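Right, the greenhouse. A few of you asked after last month's newsletter whether I ever got round to replacing the broken panes, and the answer is yes, mostly, with one still covered in an old compost bag.

For anyone new, we moved to Olterstead in May and the greenhouse came with the house. It's an old Coman, the sort with the narrow glazing bars, and whoever had it before us had patched it with whatever was in the shed. Some of it was horticultural glass, some of it was bathroom glass with a pattern on, and there was one bit I'm fairly sure came out of a picture frame. I quite liked it like that until the wind got up in the autumn and took three panes out in one night. I found bits of glass in the leeks for weeks.

So then I had to choose between glass again or plastic, and I went round and round on it. Glass is cheaper where I am and it doesn't scratch when you wipe the green off. But I've got a small grandson who likes to "help" with a metal watering can, and the greenhouse is right beside the path! In the end I went for clear acrylic along the bottom row and kept the glass up top.
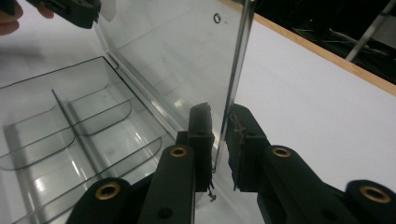

I got mine cut to size at Mitano, out on the Terkurberg road, and they charged me 65 pounds for the lot (I'd been quoted more than that for the delivery alone by somebody online). Do measure twice, though. I measured in inches, converted it in my head in the car, and had to go back with one sheet to have a sliver taken off.

The other thing I hadn't thought about is that acrylic moves with the heat a lot more than glass does -- you have to leave a bit of a gap all round or it bows out in the summer. The man on the counter was very patient about this. I left a few millimetres each side and used the soft rubber strip, and it rattles a little in a gale but I can live with that. Leave the protective film on until the very last minute, too. I peeled mine off on the kitchen table like an idiot and one sheet had a scratch before it was out of the back door.

Inside, I've got winter lettuce, a tray of sweet peas and 20 pots of cuttings that I keep telling myself I'll give away. If you'd like a penstemon, please come and get one, I really mean it. They're in the cold frame by the gate if I'm out.

I'm having the kettle on in the greenhouse on 20th December, from late morning, if you fancy a look at it and a mince pie. Bring a coat -- it's a bit warmer than the garden in there but not by much. And if anybody has half a pane of old glass going spare, I still need one for the door.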